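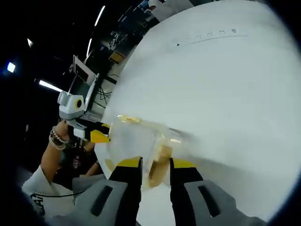
Storage & Moving | Features

The waiting list at Foser used to be a page in a spiral notebook. By June it had 23 names on it, most of them people who wanted a small unit and had been told to try again after the summer.

Small units are what everyone is short of. Foser has 270 spaces on its lot off the county road, and the big drive-up ones in the back row, built for boats and trailers, often sit open for months. The closet-size ones by the office go the same afternoon they come free.

Nundance, across the river, took a different route. Last winter it split a row of its largest units with steel partitions and ended up with 24 smaller ones. The work took longer than planned — the doors came in the wrong width and had to be sent back — but every unit was rented before the paint was done.

Renters have changed too. Sutanto, a moving company that works both sides of the river, says more of its jobs now end at a storage lot. Some customers are between leases. Others sell online and keep their stock in a unit, stopping by at 6 a.m. to pick orders before work.

Price is the sore spot. A small unit at Ritudon went up 19 dollars a month this spring, and several tenants moved out over it. Their units were taken within the week.

Foser plans to divide its back row next. The boat owners have been given until fall to find another place.

Filed under: Self-Storage, Local Business
23 shares
Contact the newsroom | © All rights reserved | Back to top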